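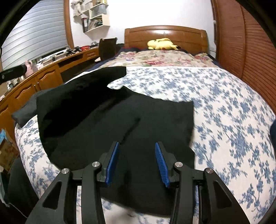
Checkliste Haushaltsautomatik, Station Schlafzimmer
Stand: September, mit meinen Kommentaren

Vorab: Ich prüfe für Hevico, ob eine Maschine das Zusammenlegen von Wäsche schon selbst übernehmen kann. Sechs Durchgänge pro Kleidungsstück, und abgehakt wird nur, was ohne meine Hand klappt. Ja, ich bin streng – meine Oma war strenger.

1. Not-Halt erreichbar, spricht sofort an
In Ordnung. Sitzt beim Irnuseo jetzt endlich da, wo man auch im Schreck hingreift.

2. Greifkraft auf Stufe 3 begrenzt
In Ordnung. Bei Feinstrick bitte trotzdem eine Stufe runter, sonst gibt es Druckstellen!

3. Erkennt Stoffkante auf gemusterter Unterlage
Teilweise. Dunkel auf hell geht prima, bei geblümten Blusen auf geblümter Decke rät das Ding munter drauflos.

4. Unterscheidet Kleidung von Kissen und Kuscheltier
Teilweise. Kuscheltiere lässt es in Ruhe (sehr sympathisch), dunkle Kissen hält es gern mal für Pullover.

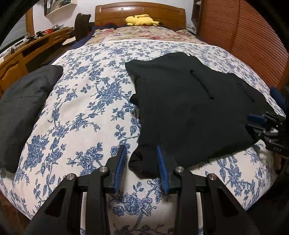 Geprüft und kommentiert von: Prüferin Haushaltsgeräte, Hevico

5. Fasst eine einzelne Lage
Nicht bestanden. Zerknüllte Zipfel wie der unten links am schwarzen Teil sind die Königsdisziplin. Von 30 Versuchen mit Huanca saßen 6, und ich hatte zwischendurch Zeit für einen Kaffee.

6. Arbeitet zweihändig, ohne dass sich die Greifer berühren
In Ordnung, aber knapp. Mindestabstand bitte auf 300 Millimeter hochsetzen, solange keiner von beiden Stoff hält.

7. Kordeln und Bänder bleiben frei
Offen. Mit Sokov noch nicht geprüft, kommt beim nächsten Termin dran.

8. Unterlage bleibt liegen
Teilweise. Die Tagesdecke wandert beim Ziehen mit, und dann stimmt die berechnete Faltlinie natürlich nicht mehr.

Mein Kommentar zum Ganzen: T-Shirts und Handtücher würde ich freigeben, unter Aufsicht und bei Tageslicht. Alles, was dick, dunkel und verknautscht auf dem Bett liegt, falte ich vorerst weiter selbst. Nachprüfung von Punkt 5 und 8, sobald die neue Software drauf ist.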